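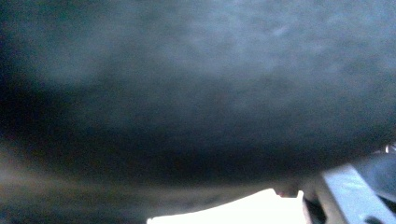 Feng-yi Man wants it on record that a cap should never be folded in half, and that anyone who does it should have to wear the result. Etornam Antwi laughs when I pass this along. The two of them have been going back and forth over it since July, when Antwi started teaching her evening class on looking after hats at Trerkside, the community workshop on the upper floor of the old Broltholm building.

"Feng-yi is right, but only for stiff caps," she says. "If the front panels have backing in them, a fold leaves a ridge you'll be chasing for weeks. A soft one forgives you. I've sat on mine on the bus and it came back!"

Antwi owns 312 hats, and she can tell you where she got nearly every one. Most are caps, which she thinks get treated worse than anything else people wear. They go on the back seat, under the gym shoes, through the washer with the towels. Her class has room for everybody's worst case, and the evening I visited, people were happily trading stories about sweatbands before she had her coat off.

Her method starts on a clear table. She likes to set the cap down with the brim toward her, and she shapes the crown before she touches anything else, working from the top button down the sides with her fingertips. Then comes the brim, which she curves a little at a time with both hands.

"People grab it and bend it hard, right in the middle," she says. "Then you've got a roof. Go slowly, move your hands outward, stop and look at it. I could do this all day, and some days I do."

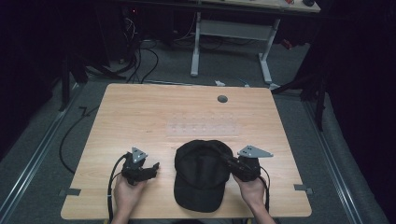

A plain black cap on the table, brim to the near edge.

Black caps get a section of the class to themselves, and Antwi is delighted by them. They show lint, dust, dried salt and every hair of the family dog. She brushes with the nap, always in one direction, and keeps a roll of tape for the seams. For washing she wants cool water in a basin, a small spoonful of mild soap and a soft toothbrush for the band. The dryer is out. So is the radiator, and so is a sunny windowsill if you care about the color.

"Stuff it with a dry hand towel and walk away," she says. "Come back in the morning. It will look like a hat again, I promise you."

Storage gets her going even more. She used to swear by hooks, until she noticed little points forming in the crowns, and now she nests her caps on a shelf, one behind another, crowns supported. For travel she packs socks inside the crown and lays the cap on top of the clothes, near the zipper. Her own case, a battered thing she calls Estrella, has carried a whole row of them this way - brims all facing the same direction - and not one has arrived flat.

I had one more thing to ask before she locked up.

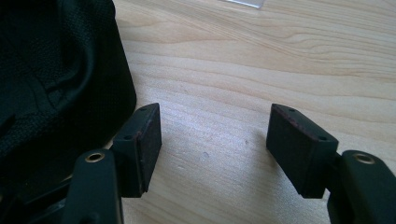

How often should a cap that gets worn every day be washed?

Every 2 or 3 weeks in warm weather, Antwi says, and less in winter, with a quick wipe of the sweatband in between. She would much rather see a damp cloth used often than one big scrub at the end of the season.

She was already turning over my own cap as she said it, thumbs along the inside of the band. I'd had it for years and had never washed it once. "Oh, this is a good one," she said, and went to look for a basin.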